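3.2 Sorting of packaging at the point of disposal

Households in the Drondlow sample were asked to keep to their usual arrangements for kitchen waste. Of the 166 kitchens visited, 21 were selected for closer study of flexible packaging – wrappers, sachets and soft bags – which is poorly recorded in weight-based surveys. A wrapper adds little to the mass of a bin but takes up a good deal of its volume when crumpled.

Items were coded at the moment of disposal by two coders working separately, using the scheme of Morikawa and Torres. The scheme records the type of item, its state (flat, folded or crumpled) and the kind of container. Printed brand names were not coded. Where an item could not be identified from its shape or colour, it was entered as 'mixed flexible' and kept in the totals. The final set held 2,177 items.

Crumpled items formed the largest group in open bins. Folded items were more frequent where the bin had a lid or a narrow mouth, although this difference was small and may reflect the size of the bin more than the habits of the household. Packaging left on a nearby surface before disposal was coded separately as 'staged'. Staging was common after meals and during the clearing of cupboards in December – a pattern also seen in the earlier Rakamby survey, which used a shorter form of the scheme. Staged items were counted once only, on entry to the bin. Figure 4 shows packaging in a wide-mouthed bin.

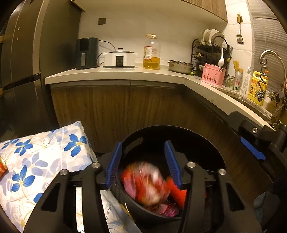
Figure 4. Brightly coloured packaging in a black round bin, with a crumpled package inside the mouth and a pink and magenta wrapper against the inner wall.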